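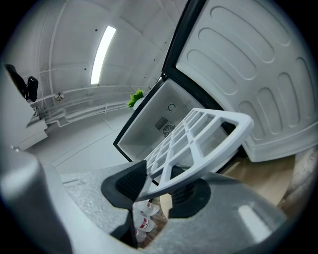
4 min read

The shelf is the hard part
Opinion
Kwabena Amegashie
Jul 2, 2020

Most discussion of manipulation software still begins with the object and ends with the grasp. A planner is judged by whether the fingers close in the right place. The Somine group has worked to that measure for several years, and I wish to argue that it should be given up as the main one.

Consider the removal of a refrigerator shelf. A lattice shelf offers a great many places to hold it, and almost any modern grasp planner will find one. The difficulty starts afterwards. The shelf is wide, the compartment is only a little wider, and the door takes up space on one side. To bring the shelf clear, a person tilts it, lifts one corner and draws it out at an angle. The grip hardly changes during all of this. What matters is the path of the far corner, which the hand does not touch.

Our present software treats that corner poorly. In the Bralum planner, a held object is attached to the gripper as a fixed shape and checked for collision at each step. This is sound as geometry. It is a weak account of the task, for two reasons. A shelf held between rubber pads can turn slightly in the grip, so the assumed shape and the true one drift apart. Contact with the cabinet wall is also counted as failure, although people use such contact all the time to feel where the runners are.

We reviewed 551 recorded attempts at shelf and tray handling from the Zadcombe kitchen set. The grasp itself was at fault in 18. The remaining failures lay in the motion that followed, and in most of them the log recorded a successful grasp and little else. An engineer reading those logs would conclude that the system was in good health.

Perception deserves a share of the blame. A white lattice in front of a white liner gives a depth estimator very little to work with, and the openings return the distance of whatever lies behind them. The usual remedy is to fill the holes and treat the shelf as a solid plate. That is acceptable for collision checking and quite wrong for choosing where a finger may go. The two uses need separate models, and the Medrano interface allows only one per object. I have asked for this to be changed and I ask again in print.

It will be objected that learned control removes the need for any of this, as a policy trained on enough demonstrations will acquire the tilt and the lift without being told of them. I accept that it may. I do not accept that we should then stop asking what it has acquired. A policy that pulls a shelf from one cabinet may have learnt the cabinet, and a single success rate will not tell us.

My proposal is modest. From September, results for articulated and enclosed spaces should report the held object's pose throughout the motion, with every contact logged by position and force, whether or not the attempt succeeded. The storage cost is small. The cost in labelling is larger, and the project office should meet it from the existing tooling budget.

Opinions expressed in this series are those of the author.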